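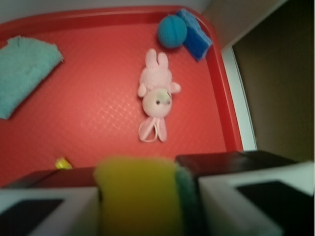 How do I clean a plush bunny without wrecking its face?

Posted by Moushumi Bhattacharjee
Mar 25, 2018 - viewed 3,764 times

My daughter's pink bunny has reached the stage where guests politely decline to hold it. It's the long, floppy-eared kind, very soft, with stitched features and small dark eyes, and it has been to every food court in Clesgate. The care tag went missing in February, possibly eaten.

I have a red plastic tray to work on, a couple of sponges and a teal microfibre towel. There's also a teal-blue ball that goes wherever the bunny goes, so I suppose it's getting a bath too. My mother-in-law says to put the lot in the machine on hot. My mother-in-law also shrank the curtains.

Is sponging enough, or do I have to dunk it? And how long should I tell a four-year-old it will take to dry?

Plikmont Pete
Member, 2,091 posts

Machine. Pillowcase. Done.

Wickramasinghe
Member, 100 posts

Please don't do hot. Hot water can loosen the glue if the eyes are glued, and it turns nice fluffy pile into something like an old bath mat. I have a grey elephant at home that used to be a white elephant, so I speak with some authority.

Sponge first. Put a small squirt of baby shampoo in a bowl of cool water, whip it up and use mostly the foam. Test a bit under one foot before you go anywhere near the face. Work in one direction, wring the sponge out often, and go lightly over the stitching. Then go over it again with a second sponge and plain water until you stop seeing suds. The tray is a good idea, as the rim keeps the puddle off your bench.

Press it in the towel, don't twist. Ears especially - thin ones stretch, and you'll end up with one longer than the other and be asked about it daily.

If it still smells after that, the stuffing is the trouble and you'll have to dunk it. Cool water, squeeze gently, and allow up to 7 hours in front of a fan, turning it over when you remember. Squeeze the middle before you hand it back. If it feels cold in there, it isn't dry. Brush the pile with a clean, soft toothbrush at the end and it fluffs up again.

The ball depends what it's made of. Mine just get a wipe.

Brurkanley Bev
New member

Following, same problem but it's a giraffe and there is yogurt involved.

Moushumi Bhattacharjee

Thanks, going with the foam. I've told her it's a spa day. She wants to know why she isn't invited.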